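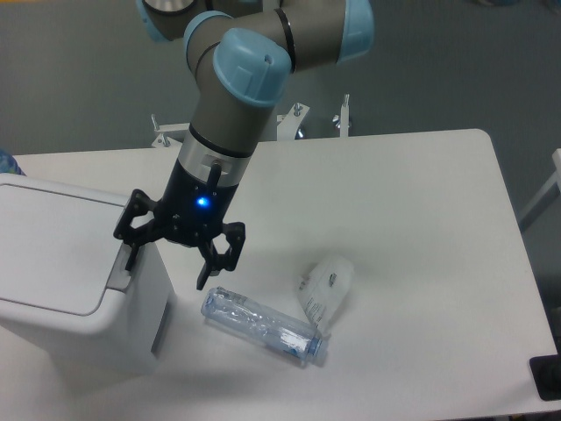
White table, with the gray arm over it.

Long table rocks on a sloped concrete floor, shims keep working out

Posted by Eirini Panagiotou, Pikville
Wed 7 September

I have a four-legged steel frame table on a concrete floor that slopes toward a drain. It rocks on one diagonal. I have folded cardboard under the short leg, then a plastic door shim, then two door shims taped together. Each one holds for a few days and then creeps out when someone leans on the edge.

The legs are square tube, open at the bottom with push-in plastic caps. The caps are not threaded. Load on the top is 64 kg, most of it toward one end. I would like the top level as well as steady, and I cannot drill the floor or move the table to a flatter spot.

Is it worth fitting adjustable feet, or should I cut one solid block to the right thickness?

Posted by Brophy

Fit adjustable feet. A block solves the rocking only until the table is shifted a little, and on a floor that slopes to a drain every position is different.

Measure the inside of the tube with calipers, not the outside. Wall thickness varies and the outside size tells you very little. You want threaded tube inserts that match the inside, plus feet with a swivel pad. The swivel matters on a slope. A rigid pad bears on one edge, and that is how your shims have been getting pushed out.

Check the load rating per foot. Do not divide the total by four. On an uneven floor, two feet on one diagonal can carry almost everything, so each foot should be rated for at least half of the table plus load. The Dostico inserts I used in April were rated at 300 kg each, so there was plenty in hand.

To set it:
Wind all four feet fully in and stand the table in its final position.
Find the highest corner with a spirit level and leave that foot alone.
Raise its neighbor along the short side until that side reads level.
Level both long sides with the other two feet.
Press down on each corner in turn. If there is still a rock, lower one of the two feet it pivots on by a quarter turn and press again.
Tighten the lock nuts up against the inserts, holding the foot still with a second wrench. 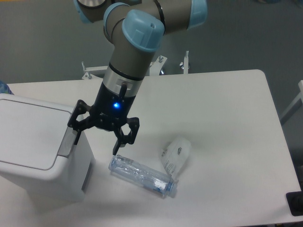 Table top with the arm and three-finger gripper.

Check the level again after a week. Push-in inserts settle a little under load, and mine needed half a turn on two corners.

Posted by hasel418

just put a rubber mat under the whole thing. worked for me

Posted by Brophy

A mat will hide a small rock and stop the legs sliding. It will not level the top, and soft rubber compresses more under the loaded end.

Posted by Eirini Panagiotou

Inside measurement is 27 mm on three legs and slightly under on the fourth, which has a weld bead near the opening. I will file that down before ordering. Thread size on the Dostico ones, M10 or M8?

Posted by Brophy

M10.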